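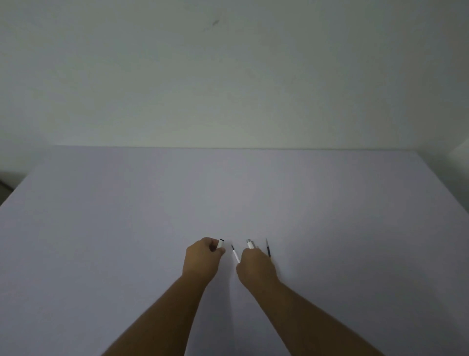
Section 4: Setting Up Your Holdings and Alerts

Welcome to the fun part! By now you have Pruvow installed and your login confirmed (if not, go back to Section 3). In this section you'll enter your airline and aerospace stocks, connect a price feed, and set up the alerts that let you know when a company you own is in the news. Most people get through it in one sitting, and once the first chart fills in you'll see why we love this thing so much.

Before you start, have these handy:
Your most recent brokerage statement
The ticker symbol for each company you own
The purchase date and price for each lot, if you have them

4.1 Create a portfolio

1. From the Home screen, choose Portfolios, then New.
2. Type a name. It can be anything up to 61 characters, including spaces. Slashes and colons are not allowed.
3. Pick a base currency. Everything you enter later will be converted to this one.
4. Choose a cost method. First In, First Out is already selected.
5. Click Create.

Note: You can rename a portfolio whenever you like, but the base currency is locked as soon as the first holding goes in. To change it after that, make a new portfolio and move the holdings over with Copy To.

4.2 Add your holdings

1. Open the portfolio and click Add Holding.
2. Start typing the ticker or the company name. Matches show up as you type. Watch out for companies listed on more than one exchange, and check the exchange code in grey next to the name.
3. Enter the number of shares, the price you paid, and the date.
4. If you bought the same stock more than once, click Add Lot and repeat step 3 for each purchase.
5. Click Save.

Got a long list? Use Import instead! Pruvow reads plain CSV files with up to 1000 rows. The first row has to hold the column names Ticker, Shares, Price and Date, spelled that way and in that order. Longer files need to be split up before you import them.

Caution: Importing the same file twice adds every lot twice. There is an Undo Import button at the top of the page, but it goes away when you close the portfolio.

4.3 Connect the price feed

Pruvow comes with the Carrillo feed built in, and for most folks that's plenty. Prices are delayed during trading hours and catch up after the close. If you subscribe to Mulwood you can plug that in too and get live quotes.

1. Go to Settings, then Feeds.
2. For Carrillo, switch the slider to On. You're done, skip to 4.4.
3. For Mulwood, paste in the key from your Mulwood account page and click Test.
4. Wait for the green check mark. If you get error 312 the key has expired, so sign in to Mulwood and ask for a new one.

Note: Only one feed can be active per portfolio. Turning on the second one turns off the first.

4.4 Set up sector alerts

This is my favorite feature in the whole program. A sector alert watches a group of related companies together, so when a plane maker reports a delivery delay you also hear what it's doing to the engine suppliers, the leasing companies and the carriers waiting on those jets. (Set one up for your biggest holding first and live with it for a week or so. You'll get a feel for how chatty you want it.)

1. Click Alerts, then New Sector Alert.
2. Choose a starting company from your holdings.
3. Pruvow suggests related companies. Check the ones you want and clear the rest.
4. Choose your triggers: Price Move, Earnings Date, Order or Delivery News, Regulator Notice.
5. For Price Move, type in a percentage. Small numbers mean lots of mail!
6. Choose Email, Phone or both, and click Start.

The news archive behind these alerts holds the latest 700 items per company. Older items drop off, so save anything you want to keep by clicking the pin.

Caution: Alerts are a heads-up and can arrive late. Don't use them in place of a stop order with your broker.

4.5 Check your work

1. Go back to the portfolio and compare the Total line with your statement. Small differences usually come from the price delay.
2. Open Dividends and make sure last quarter's payments are listed. Imported lots dated after the May update fill these in for you. Anything older has to be refreshed by hand using the Rebuild button.
3. Send yourself a test alert from the Alerts page.

If the Total is way off, look for a stock split. Lots entered at the old share count need Adjust for Split, found under the Lot menu.

Section written by Solange Delaunay, Rokadent user guides

Next: Section 5, Reports and Tax Lots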